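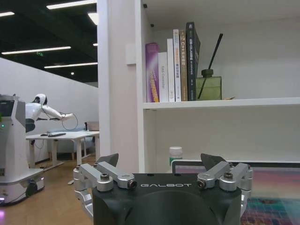 Drarano Redevelopment: January Progress Report

Home | Projects | Reports | Contact

January | By Lizeth Correa
Print this page | E-mail this page

Hi Maritza, good news first: the rezoning application for the old Drarano store is in! The city took the whole package (drawings, shadow study, that monster of a traffic report) and only sent back 2 questions, both on the loading dock. We're still asking for 120 apartments over ground-floor retail, and the parking garage comes down in the first phase.

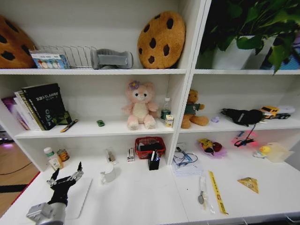
Leidy Flores wrote that the neighbors on Clirnlow Street can live with the height but want the tower pushed back from the sidewalk. I think she's right, and the architects are redrawing that corner now. It costs us 8 apartments if we go with the deeper setback, so I'd love your take before we commit. 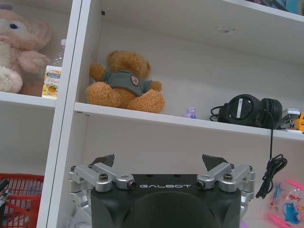
White shelving with a vertical divider.

Money-wise we're fine. The only surprise was an extra $3,790 for soil testing by the gas pumps, and I paid it out of contingency. Andamcombe still hasn't signed the lease extension, though they keep telling me it's coming, 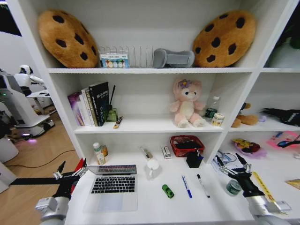

and until it does I don't want to book the demolition crew. Could you call them? They pick up faster for you than they do for me! The revised corner drawings should reach you before the next draw request.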